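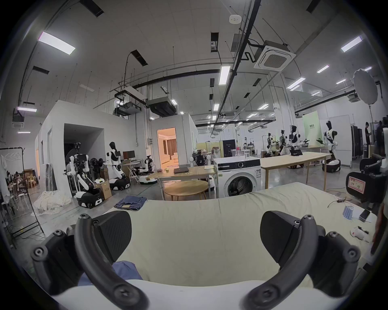
Section 4. Setting Up a Gallery Timeline in Oneo

This section covers building a wall timeline for a design exhibition and sending it to the print shop. You need an editor account and a finished object list.

4.1 Create the timeline

1. Open your exhibition and select New Timeline.
2. Enter the start and end years. The Andivstead furniture show used in this guide runs from 1697 to 1863.
3. Set the panel width in centimeters. The default is 180.
4. Click Save. Oneo draws a blank strip with one mark per decade.

Note: Changing the start year later moves every entry. Lock the years before you place any text.

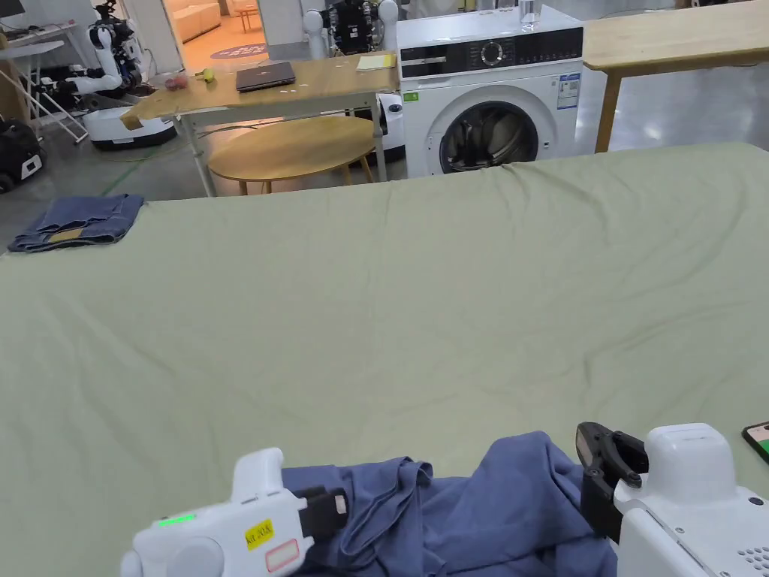

Blue garment on a green sheet, held by two grippers.

4.2 Add entries

1. Click a year on the strip and choose Add Entry.
2. Type a title and the wall text. Text over the limit turns red and will not print.
3. Attach an object record, or leave the field blank for a text-only entry.
4. To show a loan, pick the lender from the list. Erbridge and Pelupessy are already in the sample file.

Caution: Deleting an object record also deletes its timeline entry. Use Hide if a loan is only delayed. 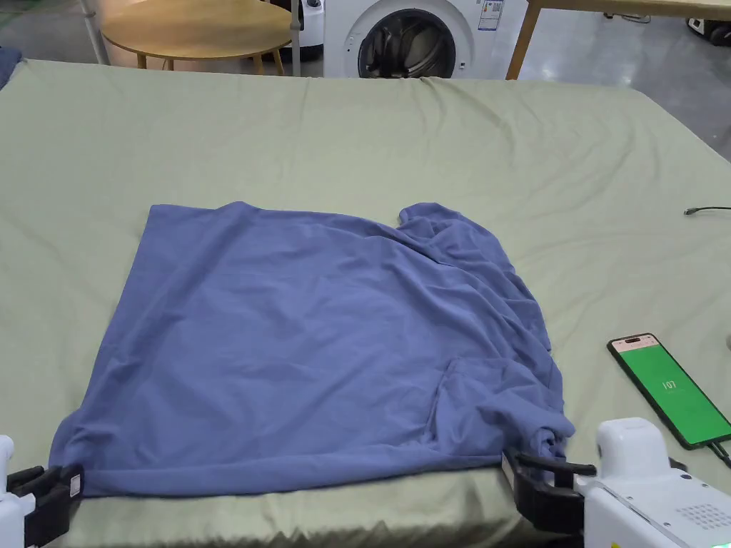
Rhonda Landry wrote to us that her entries overlapped wherever several objects shared a year, and that dragging them apart changed the dates. Turn on Stack Entries under Layout before you drag. Stacked entries keep their dates and can be moved up or down only.

4.3 Proof and export

1. Select Proof and print the strip at reduced size.
2. Check dates against the object list.
3. Send the proof to a second editor. Export stays gray until 2 people have signed off.
4. Choose Export, then Wall Print. A long strip can take several minutes. 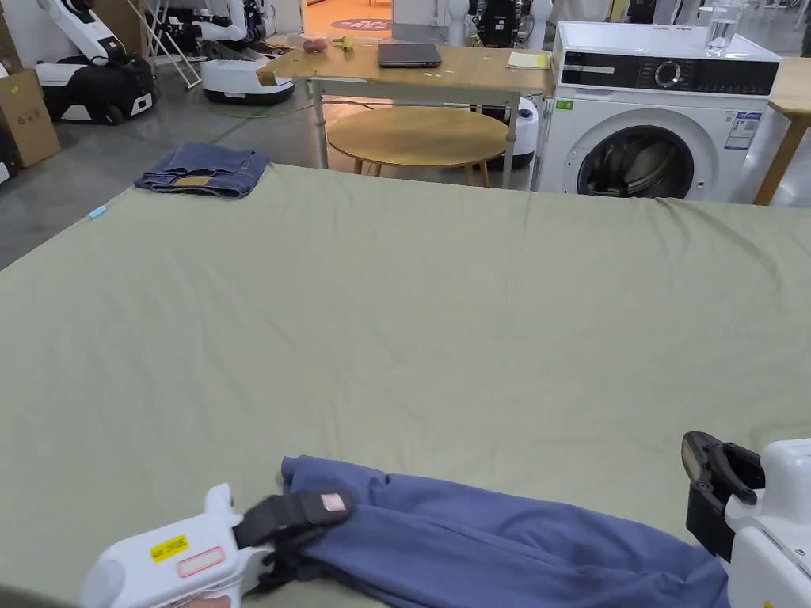

Periwinkle fabric at the near side of the sheet.

If the export stops, reopen the timeline and look for entries marked Missing Font. Replace the font and export again. The signatures carry over unless the wall text has changed.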